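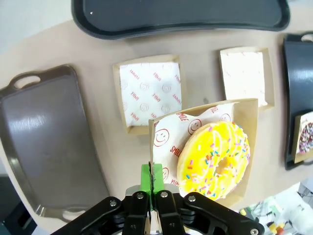

Do iced doughnuts keep overnight in cardboard trays?

Posted by Peter Kováčik, December 19, 2019

I'm bringing 25 iced ring doughnuts to an office breakfast in Mandier. The shop opens too late, so I have to pick them up the afternoon before. They come in open cardboard trays lined with wax paper. Should they go in the fridge? Last time I did that the icing got sticky and the dough was tough. Sprinkles on most of them, no cream.

Kazimír Machala
Leave them out of the fridge. Cold makes the dough go stale faster, and the icing sweats when it comes back to room temperature. Let the icing set first, then slide each tray into a large plastic bag or a lidded box and close it — the wrap shouldn't touch the tops. Put them somewhere cool and dark, away from the oven. Sprinkles can bleed a little color by morning if the icing is still soft. Anything with custard or cream does need the fridge.
If they seem dry, microwave one plain for a few seconds and see. I wouldn't do that with iced ones, the icing runs.

Multden
I just leave mine in the tray with a dish towel over it. A bit dry the next day but people eat them.

Peter Kováčik
Thanks. I have two big lidded boxes from moving, will wash those out and use them. What about stacking?

Kazimír Machala
One layer only.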